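Skip to content
Home > Newsletter > Household Corner

The Great Bin Question, Revisited

Readers with long memories will recall that last December this column gave over most of a page to the cleaning cupboard at Bainbridge House, and that the result was 12 letters, one of them rude. I said then that I would leave the subject alone. I have managed 8 months, and I think that deserves some credit.

What brought me back was the washing-up brush. Somebody had left a perfectly decent one in the sink of the first-floor kitchen with its bristles splayed flat under a casserole dish, like something that had been run over. I rescued it, stood it in a mug, and went to bed feeling noble. By morning it was under the casserole dish again.

So we are having a sort-out. Lesia Antoniuk has agreed to lead it, having once made the mistake of saying in front of witnesses that she enjoys cleaning. Her method is two bins, side by side, and you stand between them with the thing in your hand until you have made up your mind. One bin is for rubbish. The other is for whatever will be washed and put back into use. There is no third bin. Several of you have asked for a third bin, to be called "might come in handy", and Lesia has pointed out that we already have one of those and it is known as the garage.

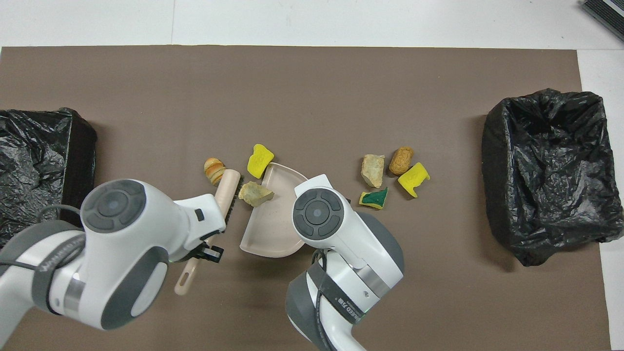
Brushes are where most households come unstuck. A dustpan nobody loves goes out without a murmur, but a brush has been places with you. Lesia's rule is to look at the head and ignore the handle, and I pass it on gladly. A long beige handle with a hanging hole at the end will look respectable for years after the bristles have given up, and it is the handle that we get sentimental about. Press the bristles against your palm. If they spring back, the brush stays. If they lie down and sigh, it goes. And if there is a hole in the end, for pity's sake hang the thing up. A cup hook costs next to nothing, and a brush that dries with its head in the air lasts a good deal longer than one left to stew in grey water.

A word about liners. Line both bins, and use bags a size bigger than you think you need, folded well down over the rim. I used to be a snug-fit man. I would stretch the bag across the top like the skin of a drum, feel pleased with myself, and then drop in a tin and watch the whole lot vanish to the bottom. A loose bag looks untidy from the start, which at least saves you the disappointment later.

The other thing worth doing is putting something down first. An old mat will do, or a bit of oilcloth, or the tablecloth your sister-in-law gave you. Scrubbing brushes spit, and they spit furthest when you are wearing something clean. Brown is a good colour for a work mat, as it forgives almost anything, tea included.

We tried Lesia's system on the first-floor cupboard and it took one afternoon and two pots of tea. Out went four brushes, a sponge of great age, a bottle of Flivik polish with no polish in it, and a pair of rubber gloves that were both left hands. In stayed a scrubbing brush that I would have sworn was finished. It had a soak in hot water and soda crystals, a rinse, and a night on the hook, and it is now the best brush in the building. I have hidden it.

The ground-floor cupboard is next, and then the one by the boiler, which I am told has not been opened with intent since the old cooker was taken away. If you have an Ovix steam mop on loan from the house, please bring it back. We know there were two.

Anyone who wants to help should come to the first-floor kitchen on 29/08/2021 at half past ten. Bring gloves, ideally one of each hand, and any brush you are unsure about. Lesia will give her verdict and it is final. The Pistura bakery has promised us a tray of buns at the end, to be eaten well away from the table.

Letters on the subject are welcome as ever. Please keep them under 400 words, and whoever wrote the rude one might consider signing it this time.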